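Dusel Overnight Hand Balm

Print | E-mail this page
2 min read
34 shares | 6 comments

Our thickest balm, for hands that have given up on being asked nicely. It comes in a squat tin with a screw lid, and you will need dry fingers to open it, so please open it before you put any on.

The base is shea butter and beeswax with a little oat oil. It smells faintly of oats and then of very little, which suits people who share a bed with someone who has opinions about lavender. Use a piece the size of a pea. Everyone uses more the first night and then can't turn a doorknob.

Rub it into the knuckles first, then around the nails, then whatever is left goes on the heels. It takes a few minutes to sink in. Cotton gloves help, if you can live with looking like a butler.

One tin lasts up to 3000 uses according to Zsolt, who did the math and has never moisturized anything. Irén gets through hers by August.

Not for the face. Margarida tried it on hers and looked glazed until lunch. If you want something for cheeks, the Darano day cream is lighter and comes in a tube like a normal product.

Store it somewhere cool. It will melt in a parked car and set again with a dent in the middle — still fine to use, just less giftable.

Item no. 1808. Refills fit the old Farkas tins too, if you kept yours. 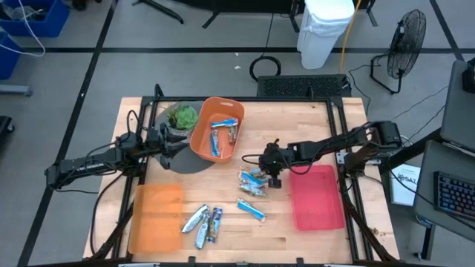
Gift wrapping

Plain brown paper and string. Boglárka ties the bows and they do not come undone, so put scissors in with the card.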